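**Basketball Jerseys, Mesh – Team and Replica Stock**

Nuvov supplies mesh basketball jerseys to schools, recreation departments and resellers. Current stock stands at about 3,000 garments, held at the Skekudham warehouse and listed by color, size and condition.

### Ordering

- Minimum order: 52 garments, sizes may be mixed
- Orders of 500 or more ship on pallets
- Product line: Rosser (adult), Trorkell (youth)
- Returns are accepted within 70 days, unworn and with the care label attached

Printed letters and numbers are checked by hand before packing. Garments with cracked or lifting print are removed from first-grade stock and offered separately as seconds. Collar trim is checked in the same way; trim that has curled in storage is not treated as a fault and may be pressed flat from the inside.

### Care

Wash inside out in cold water with similar colors. Do not use bleach or fabric softener. Hang to dry, and keep the iron away from all printed areas. Jerseys with white trim should be washed alone the first time – red and black fabrics may release some dye.

For storage, lay the jersey face up, fold the sides toward the back and fold once across the middle. Place a sheet of plain tissue between printed surfaces if the garment will be stored through the summer. The next stock list will be issued in August.

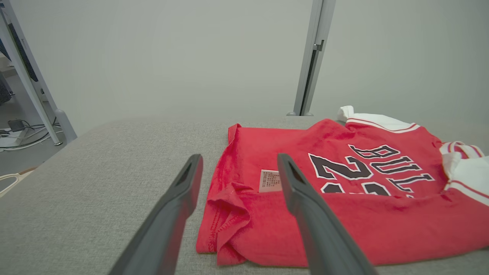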